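Salliso sim-to-real: quick FAQ

What's the task?
Arm, table, small block, blue tray with three compartments. All simulated. 412 training runs, 25 held back for testing.
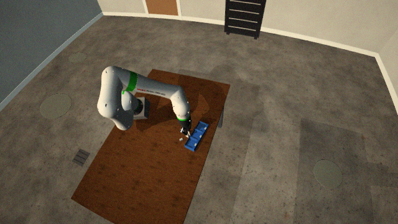
Simulated arm and three-compartment tray, room view.

Why two views?
Room view for planning, gripper view for the last bit. Wide lens, so straight lines bend. We dont correct for it. 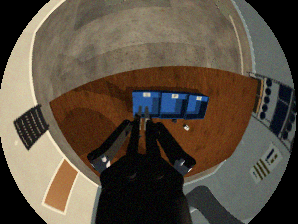 Training on the bent view as is was quicker, scores held up. Write-up due April.

Who do I ask?
Tuncay Yazıcı, Clostville lab.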